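Hưng Chu has been building a robot arm at the Hawthorne shared workshop since June, on a bench he gets for two evenings a week. The controller firmware, which he calls Pumik, is his own. The arm is a second-hand Trudevico unit that arrived without documentation.

"The joints were fine. The calibration wasn't," he says. "It had 7 mm of error at full reach. You can't pick up a washer with that."

Most of his time now goes into the wrist camera, which has to keep both fingertips in view without giving them too much of the image.
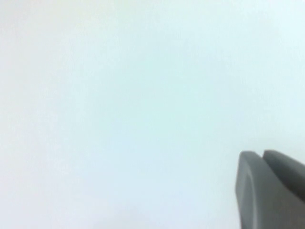
Wrist camera view, fingers close together against a pale surface.

Chu uses plain backgrounds to set exposure. The camera's automatic mode hunted whenever the arm swung from light to dark, so he disabled it and wrote a table of 40 fixed settings, indexed by arm pose.

"It's crude, but it's repeatable. I'd sooner have a grey that's wrong by the same amount every time."

Dark surfaces are harder.

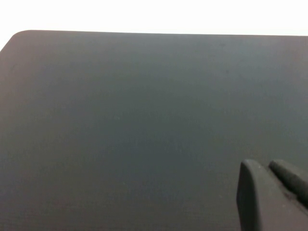

"The fingers are nearly the same colour as what's behind them, so edge detection falls over," he says. "I've tried raising the gain and you just get noise. Next I'll put a strip of light tape on each fingertip and see if the tracker holds."

He has also added a mode called Standby, which parks the arm and cuts motor current after four minutes without a command. The brake on the shoulder joint still slips, and a replacement is on order.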